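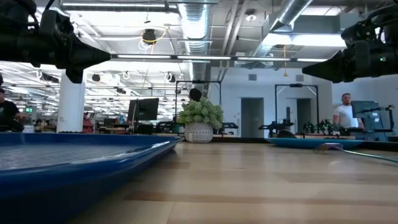
Jimetico: comparativa de pinzas, notas del dataset

Hola! Soy Kylie Prendergast y mantengo este repo con Do-yoon Ban. Aquí guardamos los episodios de la comparación entre los dos juegos de dedos que hemos ido montando en las pinzas: los Trasach (cortos, bastante rígidos) y los Buston (más largos y con goma en la punta). Todo está teleoperado, con los dos brazos sobre la misma mesa de madera y casi siempre con las bandejas azules.

Qué hay dentro

trasach/ 297 episodios
buston/ 759 episodios

Sí, está descompensado, ya lo sé. Los Trasach los dejamos en julio porque uno se aflojaba cada dos por tres y me cansé de apretarlo. Si entrenáis con todo junto, usad el muestreo por carpeta que hay en config/ (si no, los Buston se lo comen todo).

La tarea

Coger un cubierto de la mesa y dejarlo en una bandeja. El tenedor es el peor con diferencia: plano, brillante y con un mango que se escurre en cuanto cierras un poco torcido. Con los Buston me resulta mucho más cómodo, aunque Do-yoon sigue defendiendo los Trasach y lo discutimos cada semana :)

Cámaras y control

Una cámara fija mirando la mesa. El fondo es la oficina tal cual, con planta, monitores y gente trabajando, así que no esperéis un fondo limpio. El controlador es Gil, versión 2, con los mismos parámetros en las dos carpetas.

Cosas pendientes

- 8 episodios de buston/ tienen el canal de apertura de la pinza congelado. Están en malos.txt, saltadlos.
- Falta subir la calibración nueva.
- Las etiquetas de éxito las puse yo a mano, puede haber alguna discutible.

Última actualización: 09/10/2022. Si veis algo raro, abrid un issue y lo miramos.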